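Workshop notebook, Oct 21, 2024
Ceramics side, glaze bench

Continued the test of the matte white recipe. The last batch had pinholes on the outside of almost every tile, and I wanted to know if the clay or the glaze is guilty. My feeling in March was the clay. Now I am less sure.

Batch size: 1,000 grams dry, same as before. I weighed the feldspar from the new Okotness bag and the whiting from the old tub. The new feldspar has a slightly warmer colour than the old one when dry, but after mixing I could not see any difference. Please do not throw out the rest of the old bag, I want to run one more set with it for comparison.

Water: I started with less than usual and added slowly. The bucket stood overnight and a hard layer formed on the bottom, so next time a little bentonite must go in before the water. Sieved 2 times. On the first pass many small lumps stayed on the mesh, on the second pass it was clean. The brush for the sieve is losing hairs and I found three of them in the glaze. I put a new one on the shopping list.

Specific gravity: I weighed 100 ml and got 139 grams, so 1.39. This is thinner than what I wrote in the spring notes. I left it as it is for the first half of the tiles, then let the bucket settle and took 118 ml of clear water from the top for the second half. I forgot to weigh again after this. My mistake, the second half has no number.
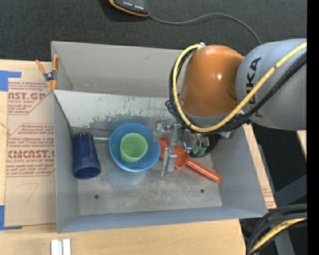 Is it necessary to wipe the bisque tiles with a damp sponge before dipping?
For this glaze it is better to do it, but the tile must then dry until the surface looks pale again, otherwise the coat comes out too thin.

I dipped the tiles with the tongs, counting slowly to three. Thin mix on the tiles marked A, thick mix on the tiles marked B. The marks are in iron oxide on the back. On a few of the B tiles the glaze cracked a little while drying, near the upper edge. I rubbed the cracks closed with a finger. It is maybe not correct for a test, but I wrote a small "r" on the back of each one so we can separate them later.

Kiln: the Brastix, lower two shelves only. The top shelf has a drip of somebody's green on it and needs grinding and new kiln wash. I set the slow program with a longer hold at the end, because I read in the old Xiong handbook on the shelf that pinholes can heal if the glaze gets time to flow. The page is marked with a blue paper. The same page warns that a matte glaze may turn shiny if it is cooled too quickly, so please keep the lid closed until the display is under 80.

The controller showed the door error again on the first start. I opened and closed the lid and it went away. If it happens a third time I will write to Plusimgate about the switch.

To do after unloading:
Compare A and B under the window, not under the lamp
Look at the "r" tiles separately
Weigh the remaining glaze again and write it on the bucket
Grind the top shelf (mask and glasses, outside if it is not raining)

Remaining glaze is in the bucket with the grey lid, under the bench. The label is wet and hard to read, I will make a new one tomorrow.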